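# Costing the cell before the arm

Buyers of a first robot tend to budget from the price of the arm. At Bromach, where the packing department has been planning a sorting cell since October, the arm came to less than half of the final request. The rest went on mounting, grippers, guarding, electrical work and engineering hours.

The firm shortlisted two suppliers, Grurell and Leitão. Both quoted for a single arm on a fixed post, with a second mount as an option. Leitão's price was lower but left out the base plate and floor fixings. Once these were added, the gap closed to 727 euros.

Before either order was placed, the cell was modelled in Brillia, a simulation package licensed by the month. The licence and 77 hours of staff time were charged to the project as a separate line. Reach, table height and post position can all be changed in the model at no cost – moving a drilled plate on a finished floor is another matter.

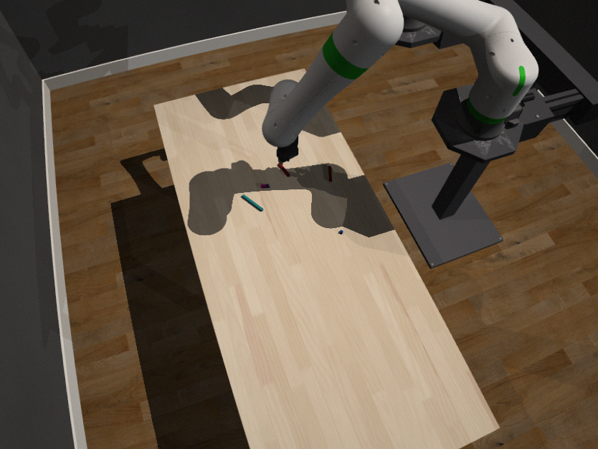 *Simulated sorting task: the arm over the far half of the table, with small coloured pieces set out beneath and around the gripper.*

Small parts deserve their own budget line. A gripper suited to cartons will not necessarily hold a thin stick, and fingers are wear items. Bromach has allowed for two spare sets in the first year and has asked both suppliers to hold that price for seven months.

Simulation does not replace acceptance tests. Friction, part tolerance and lighting on the shop floor need to be checked on site, and the contract should state who pays if the tests have to be repeated. Bromach has set aside up to 7 per cent of the total for this. Training is quoted separately by both suppliers – per day, with travel extra.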